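Flornon home sessions: pre-start safety and data check
Site: living room, Jellirer house
Date: 8 August 2025
Checked by: Siv Wikström
Task: folding and laying out cloths, 200 demonstrations planned

1. Emergency stop within reach of the operator's chair. OK
Comment: I pressed it twice and reset it twice. Please do the same when you swap seats, even if you only stepped out for coffee.

2. Gripper bolts and linkages. OK
Comment: All snug this morning. The manual says to look again after every 15 demonstrations, and I know that feels like a lot when you've got a nice rhythm going, but we lost most of an afternoon to one wandering screw in May and I'd hate to see it again.

3. Fingertip pads clean and facing each other squarely. OK
Comment: Wiped down. If a pad picks up lint, pause the recording first and then clean it.

4. Gripper force limit set to the soft-goods value. OK

5. Cables and small items clear of the base's path. NEEDS ATTENTION
Comment: There's a white cable near the floor by the little light-brown stand. Please route it along the wall before anyone drives the base over that way.

6. Breakables and no-go zones entered in the map. OK, with a note
Comment: The cabinet with the glass doors and the framed painting both have a keep-out margin now. I gave the red branches one too, as thin twigs are just the sort of thing the depth sensor likes to miss.

7. Room lighting recorded in the session notes. OK
Comment: Ceiling lights and cove lighting on. Leave them that way for the whole batch, or start a new batch number if you change them.

8. Wrist camera view checked, both fingertips visible. OK

9. Failed attempts kept and labeled. OK
Comment: Last batch ended at demonstration 711 and this one picks up from there. Keep the fumbles, dear people! Trutero can learn from a dropped corner as long as the label says so. 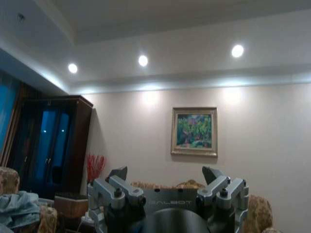 Kelechi Adeyemi added that item 9 could use a second label for attempts where the operator stopped early on purpose, as those were getting lumped in with the real drops and he'd had to sort them by hand.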